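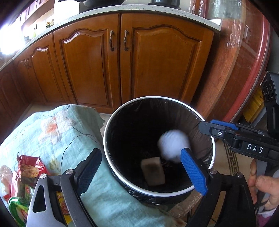
1. Tumel hand tool, jaws and pads. The Tumel group met at the Kendlow shared workshop on Sat 12 November, with Bayu Pelupessy in the chair and taking the notes. The minutes of the last meeting were agreed with one correction: the spring on the return side is the short one, not the long one. The first business was the release test, which is to be added to the routine for the hand tool. The test piece is to be a light white ball of crumpled paper, let go over a bin lined with a black bag, with the blue pads held either side of the opening and the tool gripped by hand at the handle. It was asked whether a rigid target would be better. A black liner gives good contrast with a pale object and will be kept. The folds of the bag over the rim were thought likely to catch a pad if the tool is brought in low, so the approach height will be written into the test sheet.

2. Pad texture. Members discussed whether to keep the present fine texture on the blue pads or go to a coarser one. Fine texture holds paper and film well but takes up dust, and grip falls off before there is any wear to be seen. A coarser moulding was tried on the bench in the summer and marked soft items. Agreed to keep the fine texture for now and to wipe the pads down before each run. Wiping is with a damp cloth only. Solvent is not to be used on the pads, as two earlier sets went tacky after it.

One member asked for the pads to be fixed with screws in place of adhesive. The chair said that this had been looked at and that there is not enough depth behind the pad face without moving the jaw tip. Left open.

3. Pivots. The small round screws at the base of the jaws were discussed at some length. On the bench jaw the left pivot had worked loose during a long run and the pad tip had picked up side play. Thread lock had been left off so that the jaw could be stripped quickly. Agreed that low-strength thread lock goes on from now on and that the play is checked with a feeler gauge at the start of each session. The limit for side play at the tip was left where it is.

Washers: the thin ones from the old kit are not flat and should be thrown away. New ones have been ordered from Rirkari. If they have not come by the next meeting the chair will cut some from shim.

4. Wear run. The bench rig has now done around 2000 open and close cycles on the current linkage. No cracks were found when it was stripped. There is a polished band on the inside of the right-hand bush, which was measured and found to be within limits. The rig stopped twice in the run, both times on a false reading from the end switch - the lead had been tied too tightly and was pulling at the plug. The lead has been re-routed and the run can go on.

It was asked if the rig could be left going overnight. Not agreed. The workshop rule is that nothing driven is left running with the building locked, and the group saw no case for an exception.

5. Costa arm mount. Costa is the bench arm on which the jaws are to be fitted once the hand tool is settled. The adapter plate has been drawn but not cut. Points raised on the drawing:

- The plate is shown 8 mm thick. This was queried on weight and will be kept, with pockets milled on the back face.
- The bolt circle needs checking against the wrist flange itself. The drawing was taken from an old sketch.
- There is no route for the cable. A slot is to be added on the side away from the bench.
- The corners should be rounded before anyone handles the plate.

Supply to the Costa arm is 12 V at the wrist connector. The jaw drive will be fused separately. The fuse holder is to be mounted where it can be reached without taking the cover off, which the present layout does not allow.

There was some disagreement over whether the arm should use the same jaws as the hand tool or a stiffer set. The argument for the same jaws is that movements made by hand can then be repeated on the arm with no change in geometry. The argument against is that the arm will load them harder, mostly sideways, and a person holding the handle eases off without thinking about it. Agreed to start with the same jaws and to log any bending at the tips.

6. Object list. The list of items for grip tests was gone through. Kept: crumpled paper, a dry sponge, snack packets both full and opened, a folded cloth. Snack packets are to be noted as full or opened on the sheet, as the two behave quite differently under the pads. Dropped: eggs. Added: a used sponge, kept in a tub and marked as such. Glass is still not allowed.

The sheet should also give the resting surface. A packet lying on cloth tends to drag the cloth up with it, and in the last set of results there was no way of telling which fails were due to that.

7. Bench time. The slot on the mill clashes with the furniture class until December. The chair will cut the adapter plate in the evening slot in place of the usual one. Each member using the mill is to leave 15 minutes at the end for clearing swarf, including from the tray under the vice.

8. Actions.

- Write approach height into the release test sheet - B. Pelupessy
- Fit thread lock to both pivots and re-check play - B. Pelupessy
- Chase Rirkari for washers - workshop desk
- Measure wrist flange on Costa and correct the drawing - arm group
- Add cable slot and move fuse holder - arm group
- Add resting surface and packet state to the object sheet - test group

9. Any other business. The blue-handled hex key is missing from the Tumel drawer again. The small vice has new jaw covers. A request to move the charging shelf away from the solvent cupboard was agreed and has been passed to the workshop desk.

Next meeting in December, same room, after the mill slot.

Home | Projects | Minutes | Bench booking | Contact

Recent items
Tumel: minutes of the October meeting
Costa arm: wrist flange drawing, second issue
Kendlow mill: evening slots and clearing up
Ordering small parts from Rirkari
Feeler gauges: where they live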